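Oct 9, 2026
J. Cardoso, bench notes

Sorting policy, bimanual. Karis checkpoint vs the Nernow one, same 106 start layouts, both arms live.

Trained on 1763 demos incl. the 244 Constanza re-did in September with the slower wrist speed. Thought those would wash out in the mix. They didn't. Nernow ckpt noticeably calmer on the approach, less hunting over the tray, and the grasp on flat stuff is better. Bottles still lousy, both checkpoints.

Main failure mode now = timing. Left goes to the shelf while right is still over the compartments, then one waits for the other and the wait never clears. Had to kill 2 episodes by hand. Chunk length probably too long. Constanza says the gripper state is lagging in the obs, could be that too, havent checked the timestamps.

Colour of compartment seems to matter more than it should. Swap red and green and the right arm dithers. Want an ablation with grey bins before we write anything up.
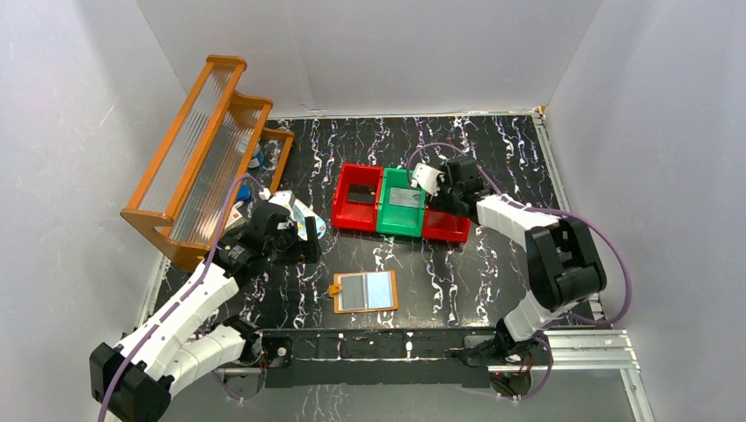

RIG / BIMANUAL CELL

Left at the shelf with a packet, right over the tray, so both are carrying at once. This is the overlap I mean. Left cable loop sticks out a fair bit, re-tie it before the next batch.

To do: shorter chunks, rerun same layouts. Ask Constanza for the Rirneo logs. Label the drives propery.

Contact: J. Cardoso, Correia Lab | © 2026 Correia Lab | Back to top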